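Progress report, Jan 3, 2026
Girnus parts store, bins and block stock

Hi all,

Quick catch-up on where your money has gone since June. The big news is that the sorting is finally moving! We started out with 2,872 loose blocks spread over shelves, crates and one very sad filing cabinet, and all but 322 of them now have a proper home. The rest are odd lengths from the old Verkholm order, and I'd like to go through those with somebody from Isaksson before we throw anything out.

The gray metal bins have been a good buy. I know I grumbled about getting them secondhand -- they came pretty scuffed -- but the sloping walls make it much easier to get at what's on the bottom, and a few more dents won't bother anyone.
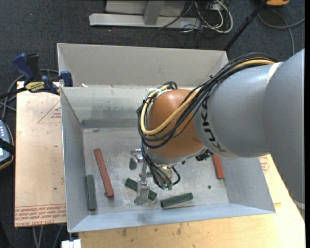

Long blocks in one of the open sheet-metal bins.

We've spent 217 dollars on labels and label holders, a little over what I'd guessed in the plan (the cheap ones kept peeling off, so I bought the better kind). Sitirow has offered us 64 more bins at the old price if we say yes this month. I'd love to take them, because the short blocks are still doubled up with the fittings and it drives me nuts.

Next up is the back wall, then the stock list, which is still half on paper. I'll send the new shelf plan once it's typed up. Could you let me know about the Sitirow bins before then?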